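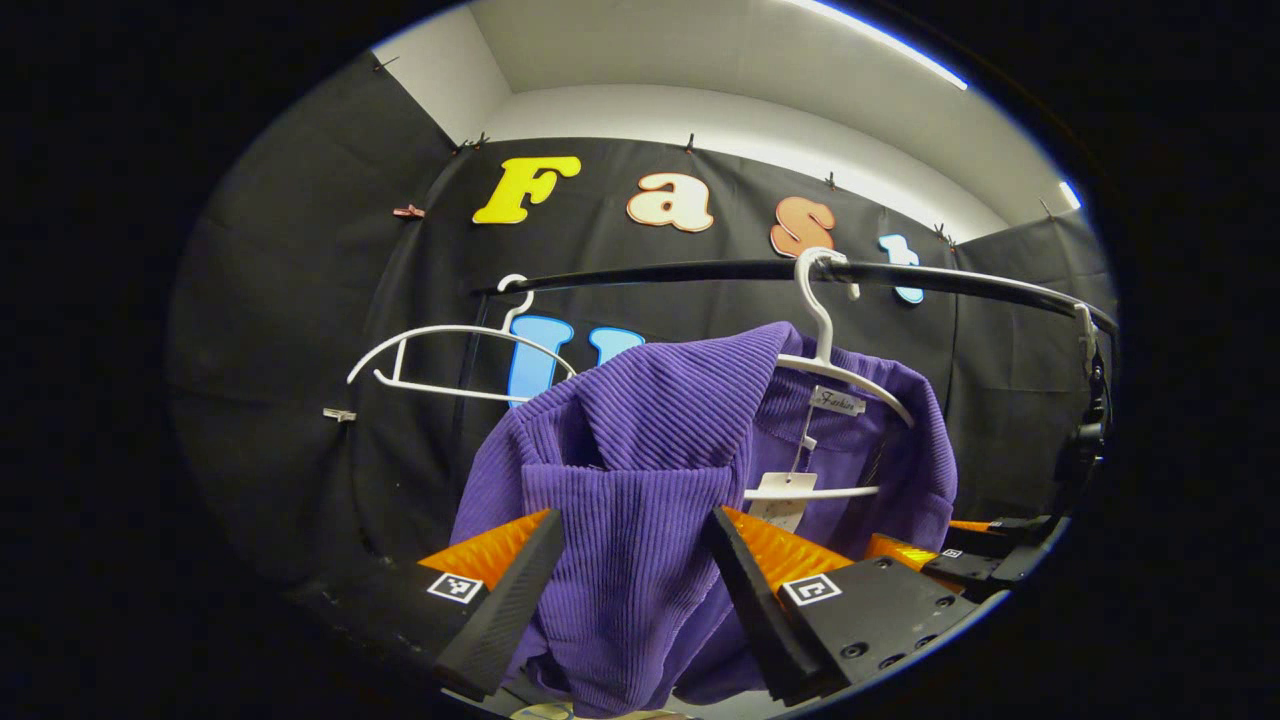
Purple corduroy shirt on a white hanger, price tag still on.

Ticket 281: knee X-rays opening flipped in Kallow viewer
Opened by: Loredana Lo Presti, orthopedic clinic

Hi again! So since the update, every side-view knee film I open comes up mirrored (the L marker reads backwards, which is how I caught it). Front views are fine. I've closed Kallow, reopened it, restarted the whole PC, same thing. I have 30 follow-ups to get through and I'm flipping each one by hand, ugh.

Update: Dörte asked me to try the other reading room. Same films, right way round in there! So it's my workstation and the files are okay.

Update 2: Went through the display settings with Roald on the phone. My profile had "mirror lateral" ticked, and I swear I never touched it. Unticked it, saved, opened a film... still flipped. You have to log out completely before it sticks. After that, all good.

Could someone check Ylva's profile too? Hers was copied from mine in October. Also ticket 343 (slow hip scans) is still open, please don't close that one with this!

Status: solved, profile check pending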